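Search articles Go

How a wooden tabletop moves

By Effie Geddes

A solid tabletop is a bundle of straws glued side by side. Each straw takes on water vapor from damp air and gives it up to dry air, and as it does so it gets fatter or thinner. It hardly changes in length at all. Most of what goes wrong with wooden furniture in its first two winters can be traced to that difference.

The workshop at Urncombe repairs tables for a living, and the repair log gives a fair picture of the problem. Of 732 tables logged, the largest group had nothing wrong with the timber or the glue. The top had been fixed rigidly to a base that did not move with it. A top held by screws in tight round holes will try to shrink in January, find that it cannot, and split along the weakest line it has, usually a glue joint near one end.

Moisture content is the number that matters. It is the weight of water in the wood divided by the weight of the wood with all water removed. A board that leaves the kiln at 9 percent and goes into a heated house will drift downward over the winter. Most of the drift happens at the end grain, where the cut straws are open, and this is why checks begin at the ends of a board and work inward.

Grain direction decides how much movement results. Wood shrinks most along the growth rings, less across them, and very little along the trunk. A flat-sawn board shows wide arches on its face and moves a good deal across its width. A quarter-sawn board shows straight lines and moves less. Butcher-block construction uses narrow strips glued edge to edge, which mixes the ring directions and evens out the cupping. It does not stop the top from getting wider and narrower as a whole. Buyers are often told otherwise.

Finish slows the exchange of vapor but does not end it. The Chisholm showroom tables are oiled on the top face and left bare underneath, a common shortcut. In a dry room the bare side loses moisture faster, shrinks first, and pulls the edges down. Two coats on top should mean two coats below, applied the same day if possible. Film finishes such as varnish slow the exchange more than oil does. They are also harder to patch after a scratch.

Fixing methods fall into three groups. Wooden buttons ride in a groove cut along the inside of the rail. Figure-eight plates pivot a little on their screws. Slotted brackets let the screw slide as the top moves. Any of these will do on a wooden base. Metal bases need more care, as steel and aluminum do not respond to humidity and will hold whatever position they were bolted in. Slots should run across the grain, with washers under the heads and the screws snug but not driven hard. One fixing at the center of each end may be left tight, so that the top stays put and spreads evenly to both sides.

The Sollavon bench, sold flat-packed, uses 4 slotted brackets on each side and a fixed screw at each end. The Dostora range supplies round holes only. Owners can lengthen these with a small round file before assembly, working across the grain direction and stopping when the screw slides freely from one end of the slot to the other.

Room conditions are worth measuring before any repair. A cheap humidity meter left on the table for a week, read morning and evening, will show the daily swing. Tables near a radiator or a floor vent see the worst of it. A top that has already cupped will sometimes recover if it is unscrewed and stood on edge in a steady room, with air reaching both faces. Planing it flat in winter is a mistake — the hump returns in summer, facing the other way, and the top is now thinner.

Cracks under the width of a playing card are best left until the humid months. If they close, check the fixings before reaching for filler. Filler packed into an open winter crack has nowhere to go once the wood swells, and it can force the joint further apart at the far end.

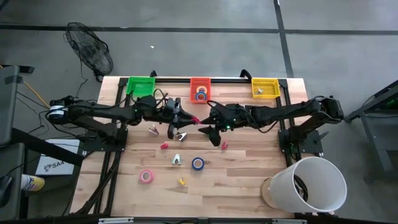

Pale butcher-block grain on a black aluminum frame.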